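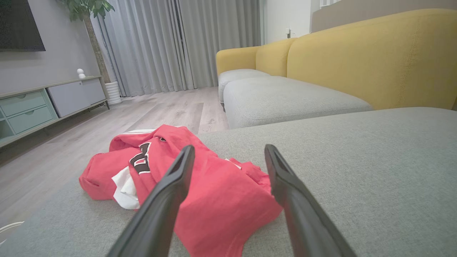
*A red shirt on a gray sofa cushion.*

# Casstead Care Labels

Care instructions copied from the sewn-in labels of household clothing, with a plain-text reading of each wash symbol. The list began as a shared spreadsheet for people in one apartment building who kept asking each other what the symbols meant. It is now a set of small CSV files.

## What is in it

- `labels.csv` – one row per garment label
- `symbols.csv` – the wash, bleach, dry, iron and dry-clean symbols, with short names
- `fibers.csv` – fiber names as printed, matched to one English name

There are 34 symbols in `symbols.csv`. Older labels sometimes use a symbol that has no match there. Those rows have `other` in the symbol column and a short note next to it.

## Columns in labels.csv

| Column | Meaning |
|---|---|
| `id` | Row number, never reused |
| `type` | Shirt, pants, sweater, jersey, coat or other |
| `fiber` | Main fiber as printed |
| `wash_max_c` | Highest wash temperature in Celsius, blank if not printed |
| `tumble` | `yes`, `low`, `no` or blank |
| `iron` | Dots on the iron symbol, 0 for do not iron |
| `lang` | Languages on the label, separated by a semicolon |
| `note` | Free text |

A blank means the label does not say. It does not mean the treatment is safe.

## How rows are added

Zoia Sydorenko types in the label as it reads. Volodymyr Hladun checks the row against the garment. If the 2 readings differ, the row stays in `pending/` until a third person has looked at it.

Faded labels are the main problem. Cotton tape holds up fairly well, but printed satin tape can go blank long before the garment wears out. Please don't guess a temperature from the fiber. Leave it empty and write `faded` in the note.

## Known problems

- Jerseys with printed lettering often say "wash inside out" in words only. We keep this in `note`, so filtering by symbol will miss it.
- Wool is over-represented – Siyabonga Chauke's family knits.
- In version 3, `tumble` had `low` and `no` swapped in 6 rows. Fixed in May.
- Labels with two care blocks, usually for a coat and its lining, are entered as two rows with the same note.

## Use

Any spreadsheet program will open the files. They are UTF-8, comma separated, with a header row.

Free to copy and change. Send corrections to Vitalii Palamarchuk with the row `id` and the exact wording on the label.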